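Jellden 双手分轨切段模块
桌面示范学习用 · 研究版

产品概览 | 工作方式 | 测试结果 | 配置与交付 | 联系我们

做过示范学习的朋友大概都有过这样的下午:录了一大堆人手操作的视频,硬盘满满当当,心里也满满当当,然后坐下来切段,切到天黑才发现还没弄完一半。Jellden 就是从这样的下午里长出来的。最早它只是 Kyu-ri Ham 写给自己用的一个小脚本,后来隔壁组来借,再后来借的人多了,我们索性把它收拾干净,配上文档和界面,做成了现在这个可以单独安装的模块。

它做的事情说起来很简单:读入头部视角的桌面操作录像,给左手和右手各拉一条时间轴,分别标出"静置""接近""接触""移动""释放"五种状态,再按这些状态把长录像切成可以直接拿去训练机械臂策略的短段。

工作方式
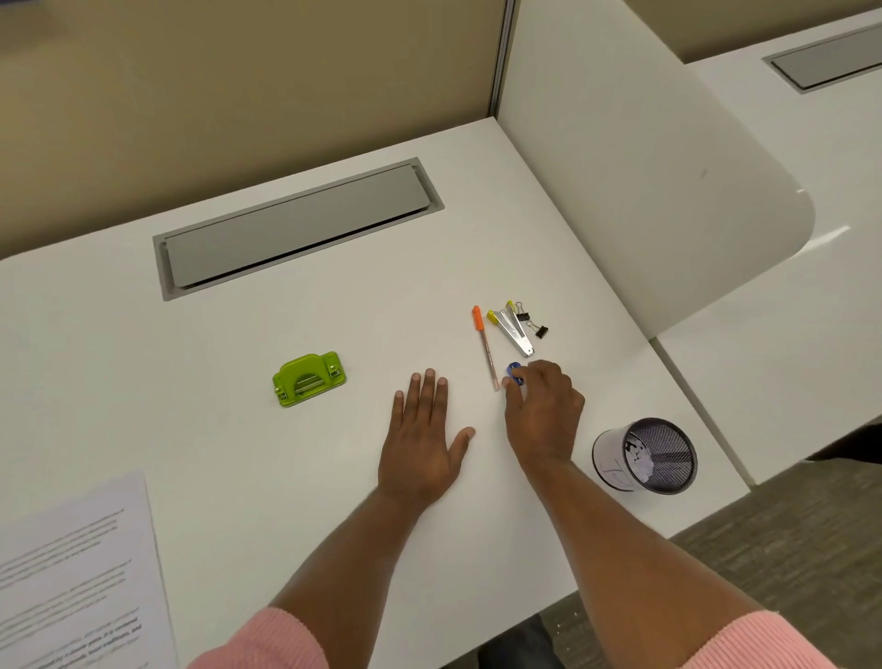 两只手分开切,是这个方法里我们最舍不得改的一点。以前常见的做法是整段画面给一个标签,比如"正在拿取",可人在桌边干活的时候,两只手的节奏经常对不上,一个标签盖下去,总有一只手是委屈的。像这样左手平平地放在桌面上、右手的拇指和食指已经收拢在蓝色卷笔刀上的时刻,Jellden 会在左手轨上写"静置",右手轨上写"接触",两条轨互不打扰。到了训练双臂机器人的时候,静置的那一侧照样有用,策略能从里面学到"这只手现在请待着别动",省掉许多莫名其妙的小抖动(做过双臂的人应该会心一笑吧!)。

判断接触的时候,模型同时看手部关键点和手边的小块图像。卷笔刀、长尾夹这类小东西特别考验人,手指一合拢,物体就被遮去一大半,光靠物体检测往往会丢。我们的办法是在手靠近之前先记住物体的位置和外观,遮挡发生以后沿用这份记忆,直到手离开、物体重新露出来再更新。Romana Šťastný 给这份记忆起了个名字叫"口袋",组里叫惯了,所以您在配置文件里会看到 pocket 开头的几个参数,请不要觉得奇怪。

还有一件小事也想多说两句。浅色光面的桌子有反光,手的影子又淡,早期版本常把影子的移动当成手的移动。现在的版本加了一步桌面平面估计,先把桌子当作一块平面认出来,再判断手指离它远还是近。这一步默认打开,如果您用的是深色绒面桌垫,可以关掉,速度会快一点。

测试结果

我们用 138 段桌面整理录像做了测试,全部由两位标注员 Kyung-hwa Ma 和 Eun-ji Chae 各自独立手工切过一遍,意见不同的地方再坐到一起商量。Jellden 给出的切点和人工切点相差不超过 3 帧的,我们算作一致;超过的,一律算错,不讨价还价。

结果里有 15 段至少出现了一处不一致。我们一段一段翻出来看,其中 13 段的问题都在"接近"和"接触"的交界处,也就是手已经到了、手指还没有合上的那一小会儿。说句公道话,这个地方两位标注员自己也争过好几回。剩下的两段是物体在手里转了方向,"口袋"里存的外观对不上了,模型以为东西已经放下,提前写了"释放"。这个问题目前还在,介意的用户请先看一看使用说明里的"手内转动"一节。 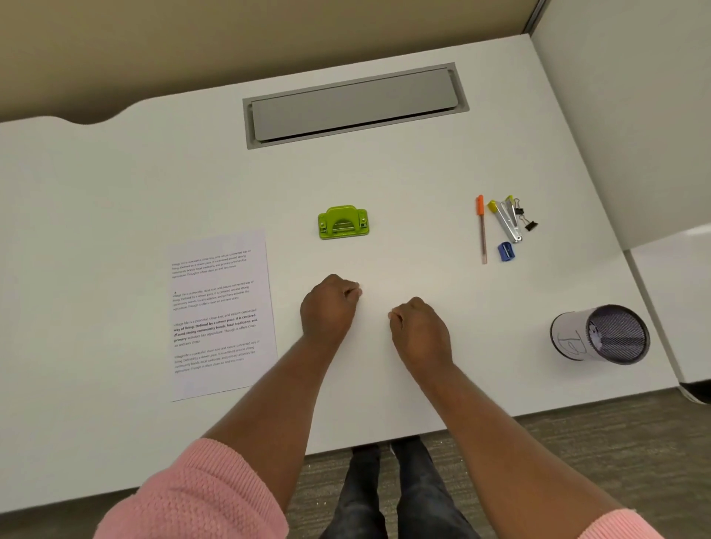
Badel 研究院 手部示范学习组

"静置"的判定是咨询邮件里问得最多的,所以单独写一段。两只手松松地握着拳、搁在桌面上,没有碰任何文具,这种姿态我们统一记作双手静置,不因为手指弯着就算作抓握。听上去理所当然,可早先的版本偏偏在这里栽过跟头:训练数据里的静置大多是手掌摊平的样子,模型便把握拳一概看成手里有东西。Romain Gautier 后来补了一批手形各异的静置样本,又加了一条规则,手指合拢而"口袋"里没有对应物体时,不得写"接触"。改完以后,这一类误判在上面那批录像里没有再出现。

双手静置的另一个用处是当作录像的分隔。我们建议操作者在每件事做完以后把手放回桌上,稍停一下,再做下一件。Jellden 找到这些停顿,就能把一长条录像按任务自动断开。桌上的东西不需要摆得整整齐齐,笔筒倒着也好,立着也好,都不影响断开;只要双手都在画面里就行。

配置与交付

输入:头部或眼镜式相机录制的彩色视频,无需深度信息。
输出:左右手各一份时间轴文件,附切好的短段与缩略图。
适用场景:桌面小物件的拿取、移动、摆放、收纳。
暂不适用:戴厚手套的操作,两人同时在一张桌上操作。
可选组件:Wilczyńska 校对界面,两条时间轴上下并排,切点可以直接拖动,改过的地方会留下记录,方便以后追查是谁在什么理由下改的。

安装包里附了一套小型练习数据,建议第一次使用的朋友先拿它走一遍流程,再换成自己的录像。很多人一上来就把存了几个月的数据全部倒进去,出了问题反而不好找原因。练习数据附有人工切点,跑完以后打开对照表,哪里对、哪里差,看得很清楚。

研究版面向高校和公立研究机构,填写申请表并说明用途即可获取。企业用户请选择 Nernier 版,功能相同,另含部署协助和一次线上培训,培训可以用中文或英文进行,您把平时遇到的怪录像带来一起看,我们也很欢迎。

常被问到的几件事

需要重新训练吗?大多数办公桌面不需要。如果您的物件很特殊,比如透明的实验器皿,我们建议补一些自己的标注,微调步骤在说明书第二部分。

录像会上传吗?不会,全部在本机处理。录像里难免会带到桌上的纸张文件,需要遮盖的,可以在导出时勾选"纸面模糊"。

能直接输出机械臂轨迹吗?目前不能。Jellden 只负责切段和状态标注,手部动作到机械臂的映射要交给您自己的流程。七月的更新计划增加几种常用格式的导出,到时候接起来会顺手些。

联系我们

申请研究版或预约演示,请使用页面下方的表单,并注明相机安装位置和大致的录像时长。技术问题由 Kyu-ri Ham 回复,授权问题由 Romain Gautier 回复。

页面更新:2022年2月13日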